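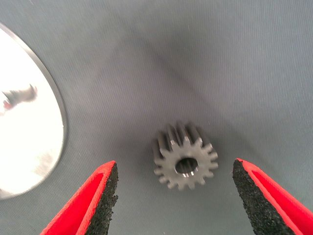

Elaheh Moradi asks why a bike is hard to pedal up a hill in one gear and easy in another, when the hill stays the same.

The hill does stay the same. What changes is how the work gets shared out, and gears do the sharing.

What is a gear?

A gear is a wheel with teeth. The teeth of one gear fit into the gaps of the next one. When the first gear turns, its teeth push on the teeth of the second, and the second has to turn too. Two gears that touch always turn in opposite directions. If you want the last gear to turn the same way as the first, put one more gear between them.

Big gears and small gears

Say a small gear has 5 teeth and a big gear has 26. The small gear must go around a little more than five times to turn the big one once. The big gear moves slowly, but it turns with more force. Swap them, so that your hand is on the big gear, and the small one spins fast with less force.

You never get both at once. More force means less speed, and more speed means less force. People who build machines call this a trade-off.

Back to the bike

A bike uses a chain to join its toothed wheels, which are called sprockets. In a low gear, one turn of the pedals moves the bike a short way. Your legs go around many times, but each push is easy. In a high gear, one turn carries you much farther, and each push is harder. That is fine on flat ground and tiring on a hill.
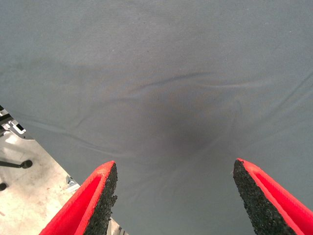 Gears are much older than bikes. Water mills used wooden ones to turn heavy stones that ground grain into flour. The old mill at Helten has a wooden gear taller than a grown-up, and its teeth are pegs that can be pulled out one at a time. When a peg broke, the miller put in a new one and kept the rest.

You can find gears at home, too. Look for them in:
a wind-up clock
a hand-turned egg beater
a salad spinner
some can openers

Try it yourself

Cut two circles from thick cardboard, one twice as wide as the other. Glue a strip of corrugated cardboard around each edge with the bumps facing out - those are your teeth. Pin both circles to a board so the bumps meet. Ask an adult to help with the pins. Turn the small one and watch how far the big one goes.

Words to know
Axle: the rod a wheel turns on
Mesh: to fit together, tooth into gap
Sprocket: a toothed wheel that pulls a chain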